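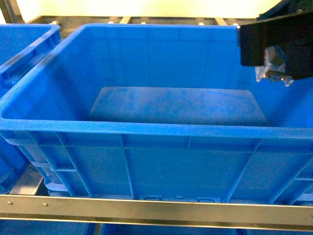 Blaue Kunststoffbox, oben offen

Werkzeug und Fahrräder gegen Diebstahl kennzeichnen: So geht's an einem Nachmittag

Von Norbert Hajdu

Wer in Rukley einen Schuppen oder eine Garage hat, kennt das Thema. Im Mai waren gleich mehrere Höfe in unserer Straße dran, und bei mir verschwand Werkzeug im Wert von fast 800 Euro. Seitdem kennzeichne ich alles, was einen Griff hat, und ich kann nur sagen: Fangt damit an, es macht richtig Spaß!

Was ihr braucht

Ein Gravurstift reicht für den Anfang völlig. Meiner ist von Brasteck und hat 29 Euro gekostet. Dazu ein UV-Stift für empfindliche Oberflächen, ein Lappen, etwas Spiritus, eine Schutzbrille und ein Handy zum Fotografieren.

Schritt 1: Den Code festlegen

Nehmt eine Zeichenfolge, die ihr immer gleich verwendet und die sich euch zuordnen lässt. Ich nehme Ortskürzel, Hausnummer und Initialen, bei mir also RUK 135 NH. Den vollen Namen würde ich weglassen, der muss auf keinem Akkuschrauber stehen.

Schritt 2: Sortieren und reinigen

Räumt alles aus und legt Gleiches zu Gleichem, am besten in offene Boxen – Akkugeräte, Handwerkzeug, Gartensachen, Fahrradteile. Fettige Stellen mit Spiritus abwischen und kurz ablüften lassen, bevor ihr den Stift einschaltet.
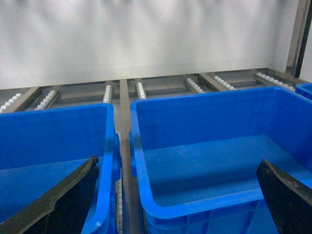 Blaue Kunststoffboxen auf einem Metallgestell

Schritt 3: Gravieren

Erst auf einem Reststück üben! Den Stift steil halten, wenig Druck, langsam ziehen. Ich setze jeden Code zweimal: einmal gut sichtbar am Gehäuse, einmal versteckt, etwa unter dem Akku. Typenschild und Lüftungsschlitze bleiben frei. Am Fahrrad lasse ich den Rahmen in Ruhe, vor allem Carbon und dünnes Alu, und klebe dort ein Codieretikett auf. Die Rahmennummer schreibe ich trotzdem ab.

Schritt 4: Liste anlegen

Pro Gegenstand eine Zeile: Hersteller, Modell, Seriennummer, Kaufjahr, Preis, Stelle des Codes. Dazu zwei Fotos, eines vom ganzen Stück und eines von der Gravur. Meine Liste kam auf gut 2.000 Euro Gesamtwert, damit hätte ich nie gerechnet. Eine Kopie liegt bei meiner Schwester in Prerudside.
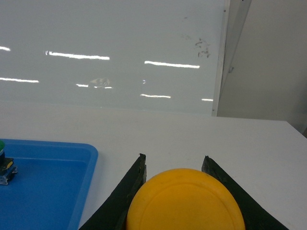 Kleinteile wie Bits oder Bremsbeläge könnt ihr euch sparen. Bei Koffern und Sets genügt der Code auf dem Koffer und auf den zwei, drei teuersten Stücken.

Schritt 5: Abschließen

Ein Code hält niemanden auf, der vor einer offenen Tür steht. Ich habe am Schuppen inzwischen ein Bügelschloss von Bodnár, die Schrauben am Beschlag sind von innen gekontert. Klasse Sache, und in einer halben Stunde montiert.

Wenn doch etwas wegkommt: nichts anfassen, Fotos machen, Anzeige erstatten und die Liste gleich mitnehmen. Danach die Versicherung anrufen und das Aktenzeichen durchgeben.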